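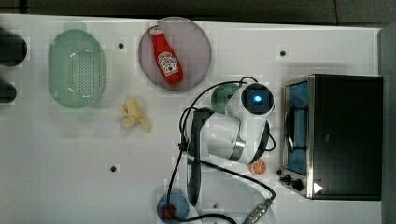
Tahira Orakzai wants to know why the toaster oven gets a whole page to itself when the rest of the kitchen things share one, and couldn't we just tick "oven OK" and go home? I love her, but no! An oven that shares a tabletop with a plate, a colander and a ketchup bottle needs looking at properly, so it keeps its page and she gets the first comment on it.

Prerkholm kitchen table check
October 26, 2025
Checked by: me, with Samina Lodhi reading the list out loud
Marks: OK / FIX / ASK

1. Toaster oven, outside
Housing free of dents and scorch marks: OK
Steel trim tight, no sharp corners: OK
Sticker on the housing still stuck down: OK
Comment: It's a plain white triangle by the knobs and I'd like it to stay put, so please stop picking at the corners (you know who you are).

2. Toaster oven, door
Opens and shuts without sticking: OK
Glass free of cracks and chips: OK
Handle tight at both ends: FIX
Comment: The handle has a tiny bit of play at one end. A quarter turn with a screwdriver should do it, but I didn't have the right one with me and the one in the drawer is for something much bigger. Arsalan is bringing his.

3. Knobs
Both turn and both stop at off: OK
Markings readable: ASK
Comment: I can read them fine with my glasses on. Samina couldn't from where she was standing. Is that a fail? I left it as ASK and we'll argue about it in March when the long inspection comes around again.

4. Clearance
5 inches open on the sides and back whenever the oven is in use: ASK
Nothing in the way of the door when it swings down or out: ASK
Comment: Our number, from the old Abbasi sheet, and I've never found out where they got it. Somebody please look in the manual and write the real one in here. Until then, the plate and the bottle get moved well over before anybody turns a knob – ketchup bottles and warm metal are a bad mix.

5. Things on the table
Colander, rim and holes: OK
Pink plate, chips or hairline cracks: OK
Ketchup bottle, cap closed: OK
Small pieces (toy banana, orange slice and so on), no splits or loose bits: OK
Comment: I ran my thumb all the way around the colander and it's smooth as anything. That pale green is so pretty, I'd have one at home. Please stand the ketchup up when you're done with it, though! Lying on a plate it only has to roll a little way to end up on the floor. The toy banana with its peel spread out always gets somebody asking for the real thing, so keep toy food out of the oven, every time, even as a joke.

6. Table and floor
Table steady when leaned on: OK
Top wiped down: OK
Cords kept off the walkway: OK
Comment: Leaned on it with both hands, then Samina did, then we both did. Solid.

7. Extinguisher and first aid
Extinguisher gauge in the green: OK
Burn gel in date: FIX
Comment: 2 packets left and both are past it. I've put 10 on the Oltier order.

Comments added afterward

Arsalan Mughal: Handle done. It was the lower screw. Changed it to OK on my copy, can you change yours?

Jeanie Rennie: I vote FIX on the knob markings. A dab of white paint would sort it.

Tahira Orakzai: Fine, fine, it can keep its page. Who has the manual?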